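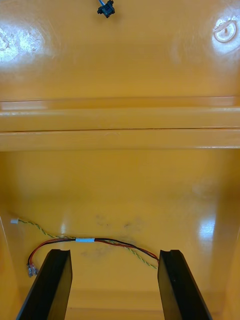

4. Wiring and closing the control box

Read this section through before you start. The steps apply to the Telix garden watering controller, both the mains and the battery model. If you have the older Almont unit, the terminals are in a different order and you should use the sheet that came with it.

You will need a small cross-head screwdriver, wire strippers, a pencil and the bag of fittings marked B.

CAUTION: Switch off the supply at the consumer unit before you take the cover off the controller. Turning the dial to OFF stops the watering programme but leaves the transformer live.

4.1 Choosing a position

1. Pick a wall out of direct sun, at eye level if you can. The display is hard to read from above.
2. Keep the controller at least 38 cm from any tap or hose reel.
3. Hold the back plate against the wall, check that it is level and mark the holes.
4. Drill, fit the wall plugs and screw the plate on. Do not overtighten. The plate should sit flat without bowing.

Note: On soft brick, use longer plugs than the ones supplied.

4.2 Connecting the valves

1. Bring the valve cable up through the rubber gland at the bottom. Leave a hand's width of slack inside.
2. Strip each core by 4 mm.
3. Connect the common wire from every valve to the terminal marked C.
4. Connect the remaining wires to the numbered terminals, one valve to each. Write down which bed or lawn each number waters. There is a table for this inside the back cover of the manual.
5. Tug each wire gently. If it moves, loosen the screw and start again.

CAUTION: Never join 2 valves to one numbered terminal. The controller will show a fault and may blow its fuse.

4.3 Rain sensor (optional)

The sensor plugs in and needs no tools. Remove the loop of wire from the sensor terminals first and keep it somewhere safe - the controller will not water without either the loop or a sensor in place.

Push the plug in until it clicks. Mount the sensor where rain can reach it freely, away from gutters and overhanging branches.

4.4 Closing up and first start

1. Check that no wires lie across the rim of the box.
2. Fit the cover and tighten the screws a little at a time, working from corner to corner.
3. Restore the supply. The display flashes until the clock is set.
4. Enter the installer code 1238 and press OK.
5. Run each valve for a minute from the TEST menu and walk round to check for leaks.

If a valve does not open, switch off at the consumer unit and repeat 4.2. If it opens but will not close, see section 7 - this is nearly always grit in the valve.

Section revised June 2022, M. Verbruggen. Replaces the loose sheet packed with earlier units.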